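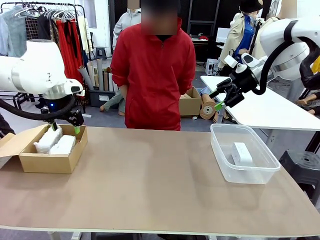
May | By Tobiloba Adebisi, Griver

Griver is delighted to share that Rulon, our packing study with the good people at Cerneck, is now gathering up to 200 examples a day for its learning system — a pace we had only hoped for last fall! 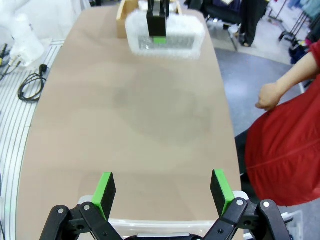

Two grippers at the work table, one of them over a wrapped package.

Every example covers moving wrapped goods between boxes and bins, and we plan to have 900 ready to share by summer. 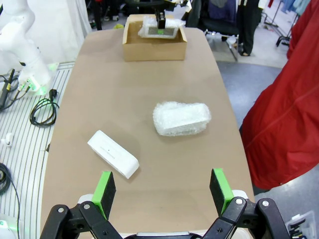
What comes next

Our friends at Etim will begin training on the first set shortly, and we couldn't be happier.

Related items
Griver opens second packing table
Etim joins Rulon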